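Charging Electric Delivery Vans in a Small Town: The Case of Jorkham

Student project report
Author: Dwynwen Price
Submitted 12 November 2025

We use cookies to remember your settings and to count visits. By continuing to read you accept this. Manage cookies | Accept

1. Background

In the last years the national plan for transport gives much attention to electric cars, and less to the small vans that bring parcels, bread and laundry to the shops every morning. These vans drive short distances, stop often and return to the same yard each evening. For this reason many writers say that they are the easiest vehicles to change from diesel to battery. I wanted to see if this is also true in Jorkham, where most of the delivery companies are small and rent the yard they use.

The question of my project is: what keeps a small delivery company in Jorkham from buying its first electric van? At the start I expected the answer to be the price of the van. The price is a part of it, but the companies spoke much longer about the electricity connection.

2. Method

I sent a short letter to the delivery companies in the town directory, and 14 of them agreed to an interview. Each interview took less than one hour and was made at the yard or by phone. I asked the same questions to everybody, in the same order, and then let the person speak freely. Two companies, Krawczyk and Stovora, also allowed me to read their trip records for one month. From these records I could study 1564 trips.

I did not record the interviews. I wrote notes by hand and typed them the same evening. It is possible that I lost some details in this way, especially in the first interviews, when I was still slow.

3. Results

3.1 Distance

The trip records show that range is not a big difficulty. At Krawczyk the longest working day of a van was almost 200 kilometers, and this happened only when one driver took over the route of a sick colleague. At Stovora the days were shorter, because the company works only inside the town and in the two villages to the north. The vans at both companies stand still during the whole night.

In the interviews, however, range was mentioned often as a worry. Several owners had in mind the first electric vans, which they had tried or had heard about, and they did not know the figures for the newer ones. Winter was also a worry. My records are from a mild month, and I cannot say from them how much range is lost in the cold.
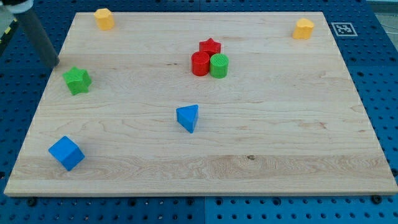 3.2 Connection at the yard

Of the companies I spoke with, 9 rent their yard. A tenant must ask the owner of the land before any charger is installed, and in most cases the owner must sign the request for a stronger connection too. Two tenants told me that they had asked and received no answer. One had an answer, but the owner wanted a longer lease in exchange, and the company was not ready for this.

The companies that own their yard have a different difficulty. They can decide alone, but they must pay for the cable from the street. The offers I was shown differ very much, even for yards that are near to each other. I asked Graltora, the installer that had made most of these offers, how the price is built. The answer was that the digging is the largest part, and that it depends on what is under the pavement.

3.3 Slow charging

Only one of the owners had considered to charge the vans slowly during the night, with the connection that is already there. The others believed that a fast charger is always necessary. I made a simple calculation for Krawczyk and for Stovora. On a normal day both companies could charge a first van overnight without any new cable. With the second van it depends on what else is running in the building. Krawczyk has a cold room, and its compressor uses a large part of the power at night.

4. Discussion

The public support in the region is paid for the purchase of the vehicle. From my interviews it seems that a part of this money would have more effect if it could be used for the connection, or for an advisor who visits the yard and reads the meter together with the owner. A standard letter between tenant and landlord would cost very little and could help the companies that rent.

My results have clear limits. The group is small, and the companies that agreed to speak with me are maybe more interested in electric vans than the ones that did not reply. The trip records come from two companies only.

5. Further work

I would like to repeat the reading of the trip records in December, when the days are cold and there are more parcels. Stovora has already agreed to this. Krawczyk will decide after the new work schedule is ready.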